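Teaching a garage arm to put things on a plate, part 2: the table

Part 1 got the Mullusar arm bolted down and moving without punching the wall. Now it needs something to do. I spent more on the arm than on my first car, so naturally it will be handling toothpaste.

Step 1. Set out the big things first. Bottle, bowl and box go along the back, plate up front. Leave gaps wide enough for open fingers. My first layout had none, and the arm bowled a strike.

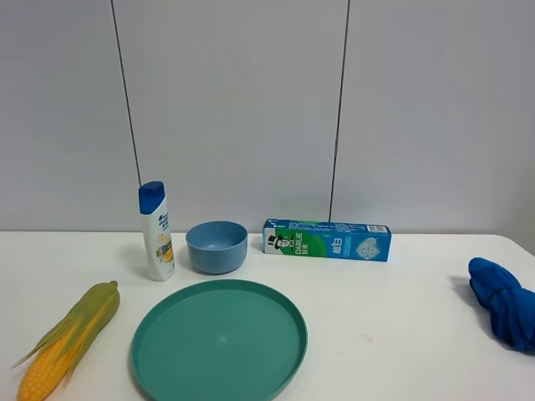
Eusebio Mamani wrote in after part 1 to say he tapes the spots where his objects go, runs 30 tries, then moves everything a thumb's width and runs them again. If the score collapses, he says, the arm has memorized the table and learned nothing. I have since bought tape.

Step 2. Lock the fixed camera. Tighten the mount, turn off autofocus, and save one reference shot before each session. Mine lives in a folder called Rengifo, for reasons that made sense in August. Compare against it whenever the arm starts acting strange.

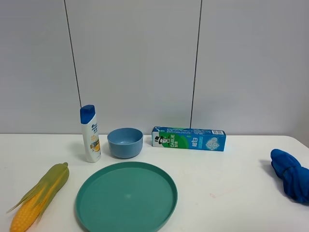

Reference view from the fixed camera, nothing reaching in.

Step 3. Check the wrist camera. Open the Esterau viewer and drive the arm over your first target with the fingers open. You want both fingertips in view at the bottom, with the target between them. 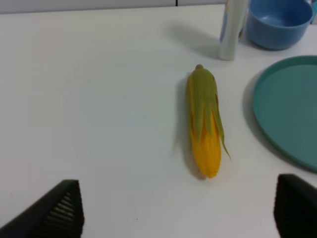
Approach angle matters more than grip force, whatever the forum tells you. I lost 14 tries to a gripper that squeezed beautifully in the wrong place. With the corn, the long strip of husk curling out to the right is the thing to watch -- come down too far over and you pinch the leaf. Aim for the middle of the ear and close slowly.

Step 4. Do the cloth last. Roll it up, set it well clear of the box, and line the fingers up across the roll. Jindow, my name for the grasp script, treats anything soft as a personal insult, so drop the closing speed to 2 and raise the wait time before lifting. 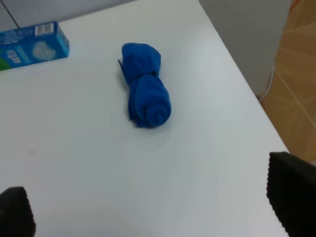
Wrist view with the rolled towel ahead of the open fingers.

Save every run, including the ugly ones. I have 138 so far and the ugly ones take up most of the disk. Part 3 covers sorting them, once I've bought another disk.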